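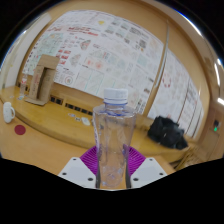 OK so the chore question again. Can a machine do the dumb little jobs in my house yet. Short answer no, longer answer sort of, and I have twenty minutes before I have to get the kid so this will be fast.

Been reading and watching everything I can on this since March. Started because Ruth Huaranga (we worked nights together at Mestach, packing line, years back) sent me a clip of an arm clearing a break room table. Cups, wrappers, a fork. She wrote "there goes my sister's job" and I wrote back no it doesn't, look at the clock in the corner. 4 minutes for one table. Ruth's sister does the whole floor in less than it took me to find my glasses.

But then I kept thinking about it. Because 4 minutes is slow but it did the table. Two years ago the clips I saw were all one block into one bowl, same block, same bowl.

Bottles are the thing I'd pay for. We go through a lot of them, mostly water, and they end up all over. Desk, car, under the couch. Picking one up sounds like nothing. It is nothing, for me. For a machine you have a clear thing that you can see the table through, weighs almost zero when it's empty, tips if you breath on it, and crushes if you squeeze too hard. Soft fingers help with that a lot. The kind with ribs that bend around whatever they close on. Hard flat jaws on an empty water bottle, you get the crunch and then it shoots out sideways. I did this myself with kitchen tongs to check. Twice across the floor, dog thought it was for her.

Then the cap. Do you take the cap off or leave it on? Our town changed its mind on that and I still don't know. A machine doesn't know either unless somebody tells it.

Balakrishnan Kurup runs maintenance at Brutance now and he has a totally different view, worth putting down. He says on the shop floor the picking part was good enough a while ago, for parts that come the same way up every time. They have a cell that does 4,000 pieces a shift. Same bracket. What they can't hand over is the stuff between. Somebody leaves a box on the bench, a glove, half a lunch, a rag over the part bin. A person moves it and doesn't remember moving it. The cell just stops and the light goes on and then it's Bala walking over there.

He wrote down the stops for one month. 144. He says most of them were "thing where thing shouldn't be." I asked if that would be better at home and he laughed for kind of a long time. My house is all thing where thing shouldn't be.

So my list, as of today, no science in it:

Vacuuming flat floors - yes, has been yes for ages, as long as you do the pickup first. The pickup is the actual chore.

Moving one bottle or cup from a table to a bin - getting there. I'd believe it on a good day with a person standing by.

Dishes - loading maybe, slowly. Scraping no. Pans no.

Laundry - folding a towel yes, I've seen it. Finding the other sock no. Turning a kids shirt right side out, wake me up when that happens.

Sorting recycling - big plants have had machines on this for a while but that's one belt and one job and a lot of money. At my counter, no.

Wiping a table around stuff without knocking stuff over - haven't seen it done in a way I trust.

Money side. Briltley, the cleaning outfit my brother in law uses for his office, quoted him $2,796 for the year, which covers trash, surfaces and the little kitchen. That's with people, and the people also notice the fridge is leaking and water the plant. Any arm on wheels has to beat that, and I haven't seen a price that gets anywhere close once you add someone to go unstick it.

I do think it's coming though. I used to say not in my lifetime and I stopped saying that this spring. Somebody in the comments last time (hi Kurtuluş) said I move the goalposts every post. Fair. Here are the goalposts, writing them down: one evening's mess, my kitchen and the den, nobody helps it, nothing broken, done by morning. I don't even care if it takes all night. Slow is fine if I'm asleep.

If anybody has watched one do a real kitchen, in person and not a clip, tell me what it got stuck on. Thats the part I want. Have to run, pickup line is already backed up past the church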